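Residency Diary of the Randura Archive of Spoken Welsh and Border Dialects
Entry for October, kept by the Head of Collections 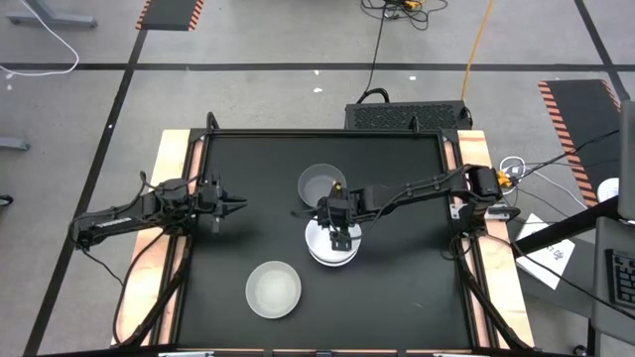 Morning

The reading room opened at the usual hour. Corinne Ferreira resumed the listening of the Karaki bequest, which comprises 300 reels recorded in farm kitchens, chapels and market halls along the border. She has now reached reel 65. The sound on the earlier reels is good, although several speakers were placed too near a clock.

A letter was received from Nilmini Sultana, whose grandfather is heard on four of the reels. She confirms that the family consents to public access, with the exception of one passage concerning the sale of a field. The passage will be closed for 20 years and the catalogue entry marked accordingly. A reply was sent before noon.

Afternoon

The cataloguing meeting was held in the upper office. Oluf Egilsson presented the revised word list, which stands at 2,251 headwords. Discussion turned chiefly upon the treatment of words for gates, gaps and stiles. The present list gives them under a single heading. Mr Egilsson proposed that each be given its own entry with the parish in which it was heard. This was agreed, on the understanding that the spelling of the original field notes will be kept even where two collectors disagree.

I raised again the matter of the word "glat", which three speakers use for a gap in a hedge and a fourth appears to use for the hedge itself. Malou Thygesen believes the fourth speaker was misheard. I have listened to the reel twice and remain of the opinion that he was not. The entry will carry both readings until a further witness is found.

Tharindu Howlader reported on the map sheets. The northern parishes are drawn and await checking against the tithe records. The southern sheet has been returned to the printer on account of the river names, two of which were set in the wrong type.

Evening

Remained until seven to finish the preface to the second volume. The paragraph on lambing terms is still too long and repeats matter given in the first volume. I have removed the verse, with regret, and kept the note on counting rhymes.

It is to be recorded that the boiler was out again between two and four. The reels were not affected. Mrs Thygesen has written to the landlord.

For tomorrow: reel 66; proofs of the southern sheet, if they come; the index of speakers, letters H to M.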